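Ninder "hotel weight" duvet, worth it or not?

kontog_44
Posts: 160
Looking at the Ninder duvet, the one they call hotel weight. It's 749 with the cover, and the store near me won't budge on price. The salesman says it "never needs ironing" and sleeps cool all year. Anyone had one longer than a month?

pell_mell
Posts: 1130
"Hotel weight" isn't a thing. Hotels buy whatever the supplier has a deal on that year. I'd want the fill and the ounces in writing before I paid a cent. Did he tell you either one?

kontog_44
He said "premium blend." So no.

pell_mell
There you go.

dustruffle
Posts: 100
I'll disagree a little. I bought mine in April and I do sleep better. Is it 749 better than my old one from Berus? Probably not, but the old one was lumpy and this one isn't. The no-ironing part is a stretch, I'll give you that.

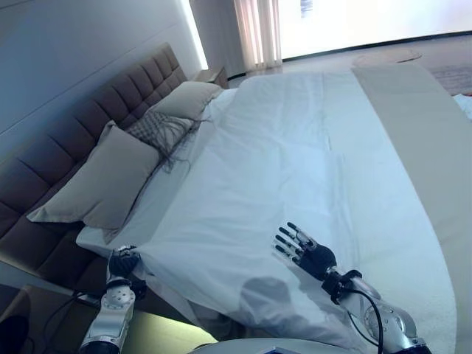
Last edited by dustruffle at 9:42 pm; edited 2 times in total

White cover, and you get the wrinkles along with it. If creases across the middle bother you, get a pattern or plan on ironing. The beige runner lies a lot flatter. Same goes for the fringed cushion, which I like and my husband moves to the chair every night.

pell_mell
So that's one claim down. And "sleep better" since April could be the weather, or the new pillows, or having spent the money. I'd feel rested too if I'd paid that much and had to justify it.

dustruffle
Pillows are the same ones I had before. But fine, I can't prove it.

lintbrush
Does Ninder still do the home trial? Ritov has one, but they keep the shipping fee and you have to send it back in the original bag, which was ripped when mine got here. Read the small print is all I'm saying.

kontog_44
Trial is only if you order online. In the store it's exchange only.

pell_mell
Then order online. Or go to Kontogiannis and get a plain cotton one with the weight on the label. Mine cost 160 and I've washed it more times than I should have.

dustruffle
Kontogiannis runs small though. Measure your bed first, theirs barely reached the sides on ours.

kontog_44
Ok, I asked the store for the fill by email. Will post if they answer.

lintbrush
They won't.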